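Costside Community Help > Home & Garden > Furniture & Surfaces

Cloudy marks on dark table top, nothing shifts them

Posted by Birgit Wendt
Viewed 83 times

Hi all, quick one before I go to work. We have a big dark gray table, smooth matt top, bought it secondhand in September from a couple over in Steinbach. Looked perfect in their garage. Got it home, put it under the kitchen lights and now it looks like somebody dragged a greasy sleeve over the whole thing. Pale blotches, smeary patches, worse at one end.

Tried so far:
dish soap and warm water
glass cleaner (blue stuff)
white vinegar, half and half
baby wipes, which my sister swears by

Every time it looks great while it's wet and then dries just as bad. Maybe worse after the vinegar?? The sellers said they used to spray it with furniture polish every week, "kept it lovely". No idea what the top is made of. It's not real wood, I know that much, cold to the touch and no grain. Underneath it's a brown board kind of thing.

Don't want to sand it or paint it. It cost us 25 dollars so not the end of the world but I really like the size of it, seats six with the bench. People coming for dinner Wednesday and I'd like to not have to use a tablecloth.

Any ideas? Thanks

P.S. there's also a white ring from a mug but one thing at a time.

3 replies

Helmut Oltmanns
Member, 31 posts

Car wax. Did my workbench with it, shiny as anything. Put it on thick, leave it overnight, rub off. Done.

Torben Kettler
Regular

Please don't do the car wax Birgit, sorry Helmut. She has too much stuff on there already, that's the whole trouble. And you eat off a table.

It's the polish. Years of spray polish on a top that can't soak it up, so it just sits there in layers and every wipe pushes it around. Soap takes a bit off the top layer and smears the rest. Glass cleaner same thing. Vinegar doesn't do much to it either way, I don't think you've hurt anything.

What worked on mine (dark gray too, had the same thing for two years before I got fed up):

Clear the table completely. Do a test spot first, underneath the edge or a back corner. Leave it to dry a good hour and look at it in daylight.

Rubbing alcohol, cut with the same amount of water, on a white cotton rag. Old t-shirt is fine. Open a window, and no candles or stove going. Don't pour it on the table, wet the rag. Work in a patch about as big as a dinner plate, go over it a few times, then turn the rag to a clean bit. The rag will come up yellow or gray and sort of tacky. That's the polish. Keep going till it stays clean. I went through most of an old bedsheet.

If your test spot goes dull or sticky, or you get COLOR on the rag, stop. Means there's a varnish or paint on it and you need someone who knows more than me.

Then one drop of dish soap in a bowl of warm water, wipe down, then plain water, then dry it right away with a different cloth. The drying matters more than you'd think. Air drying leaves the minerals behind, specially if you have hard water like we do out in Dalness. Microfiber, straight strokes, end to end. I used to go in circles and you could see every circle at breakfast.

After that no polish, ever. Damp cloth, dry cloth, finished.

Mug ring: do it last, could be it comes off with the rest. If not try a paste of baking soda and water, very gently, with a finger. It's slightly gritty so don't scrub or you'll get a shiny spot on your matte top and that does not come out.

Busisiwe Mthembu
Moderator

Torben has it. Adding a couple things, typing fast on my lunch break so excuse spelling.

Check what light you're looking at it in before you do a fourth and fifth round. Dark matte tops show the ceiling lights as big soft pale patches and it's really easy to think that's dirt.

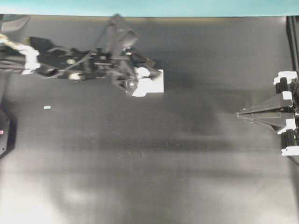

4 min read

Move your head. If the pale patch moves with you it's the lamp. If it stays put it's residue. I spent an entire Sunday cleaning a reflection once, no joke. Easiest is turn the overheads off and look across the table low down with a flashlight, any greasy film shows up right away.

Also the cloths. Wash them without fabric softener! Softener leaves its own film and you're putting it straight back on the table. Same with dryer sheets. And baby wipes have lotion in a lot of them so I'd give those back to your sister.

For dinner on Wednesday I'd do the alcohol step the day before, not the same afternoon. It takes longer than you expect and the smell hangs around a bit. Rubber gloves, your hands will thank you, mine cracked.

If it's still cloudy after all that then it might be the surface itself thats worn, from scouring pads or whatever. Then you can't really clean it out. There's a place in Trinow that does replacement tops cut to size, not cheap, would cost way more than you paid. I'd get a runner and live with it.

Moving this to Cleaning since it's not really a furniture thing. Let us know how the test spot goes Birgit, and what color the rag came up.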